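How to Test Whether a Two-Arm Robot Can Stamp Paper
Talton Workshop Guides – Office and Packing Room Tasks
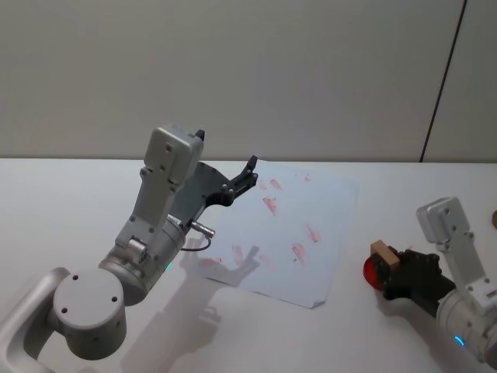
Stamping a sheet of paper is among the oldest chores in a packing room. Receipts, delivery notes and carton slips are stamped by hand in many small firms, and managers regularly ask whether a machine could take over the work. This guide sets out a simple procedure for answering that question with a two-arm robot. It was prepared by Verna Kapoor and Essam Gaber for workshops that already have the equipment and a trained operator.

The chore looks easy. A person picks up the stamp, inks it, presses it flat and lifts it straight up, and does all of this without thinking. Each of those steps causes difficulty for a machine, and the lift causes the most. A stamp that moves sideways by a very small distance while still touching the paper leaves a streak in place of a print.

What you will need

A two-arm robot with a gripper on each arm
A hand stamp with a block or handle the gripper can close on fully
An ink pad and washable ink
Plain white paper
Removable tape
A clear, level table
A notebook or log sheet

Step 1. Prepare the table

Wipe the tabletop and let it dry. Check with a level that it is flat in both directions. Lighting should be even, as a strong shadow falling across the paper can confuse a system that finds the edges of the sheet by camera. Tape the ink pad down where the stamping arm can reach it without stretching.

Step 2. Decide how the paper will be held

A person holds the sheet with one hand and stamps with the other. Most first attempts with a robot leave the sheet loose, and the sheet then shifts or lifts with the stamp. Run the first set of trials with all four corners taped. Once those are satisfactory, remove the tape and assign the second arm to hold the sheet near its edge, with the fingers closed and pressing lightly. Replace any sheet that has become creased, and do not try to flatten it for reuse.

Step 3. Set the grip

Place the stamp in the gripper by hand for the first trials. The face must be parallel to the table when the arm is in its stamping position. Tug the stamp gently in each direction. If it turns between the fingers, add a thin rubber strip to each finger and test again. Picking the stamp up from the table is a separate skill and should be tested separately.

Step 4. Teach the motion

Divide the motion into three parts: down, hold, up. The arm should stop above the target, descend in a straight vertical line, pause, and rise along the same line. Begin at the slowest speed available. When an operator demonstrates the motion by hand, the wrist often begins to move toward the next position before the stamp has left the paper. The robot will copy this habit faithfully, so demonstrations that contain it should be discarded.

Step 5. Run the trials and score them

Our recommended first set is 42 impressions. Give each one a score of clean, readable or failed. A clean print has a complete outline and no drag. A readable print has a fault but would be accepted by the person who receives the paper. Anything else has failed. Have the scoring done by someone who did not set up the robot. At the Claltbridge packing room, where Krisztina Pintér supervised the first set, 34 of the 42 impressions failed, nearly all of them through smearing.

Step 6. Correct one fault at a time

Long streaks: the arm is moving sideways before it has lifted. Lengthen the pause and raise the lift height.
Double marks: the sheet has moved, or the stamp has bounced. Lower the speed of descent.
Pale prints: press the pad for longer before increasing the force on the paper.
Half prints: the face is tilted. Return to Step 3.

Is the machine ready for the chore?

For taped paper, a fixed stamp and a patient schedule, a well-tuned robot can produce acceptable work. For a mixed pile of loose slips, our present advice is to keep the task with a person. Bianka Csonka, who manages dispatch at Claltbridge, requires 1,000 consecutive readable prints before any machine may stamp customer papers – the longest run there so far is 579. Workshops should set their own figure before testing begins and record it on the first page of the log.

Last reviewed 2025-09-08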